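4.2 Portion size and the plate

Much of the advice on home fruit portions rests on the claim that a smaller plate leads people to serve themselves less. We doubt the claim holds for grapes. The studies usually cited for it used cereal, rice or soup, foods that spread until they meet the rim. A bunch of grapes does no such thing. It keeps its own shape, and whoever serves it must either put down the whole bunch or pull it apart.

The Gallville survey recorded 2565 servings of fruit, of which 1653 were grapes. Kuroda and Dai read these records as support for a plate effect. We are less sure. Their coding treated a bunch on the stem and a pile of single grapes as the same thing, and only 405 entries say which of the two was served. Any effect of the plate could just as well be an effect of the stem.

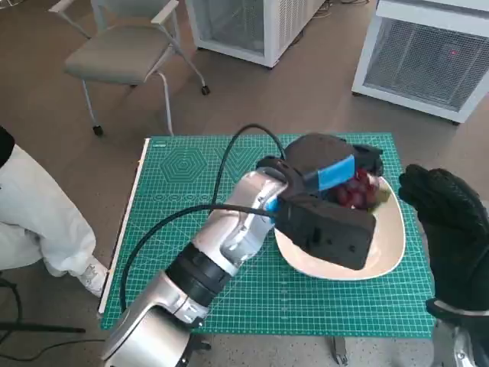

Gordon Paquette

Figure 3. Red grapes served as a bunch on a cream-colored plate with rounded corners and a raised rim. The green mat underneath carries a white grid.

The rim matters more than earlier work allows. MacLeod argued that people judge fullness by the strip of bare plate left showing, and for flat foods he may be right. With a bunch, the strip is uneven: wide at one end, narrow or gone at the other. We asked 40 adults to say whether a plate of grapes was "full," then asked again after the same bunch had been turned. Many changed their answer. A measure that shifts when the food is turned is a weak basis for advice – and weaker still for a printed guide.

Nor are we persuaded by the Lavoie scale, which scores a serving from directly overhead. Grapes pile up, and the lower ones are hidden from that view. Ross proposed a correction for height but tested it only on loose fruit. Until it has been tried on whole bunches, we report weight alone and leave the fullness scores out of Table 2.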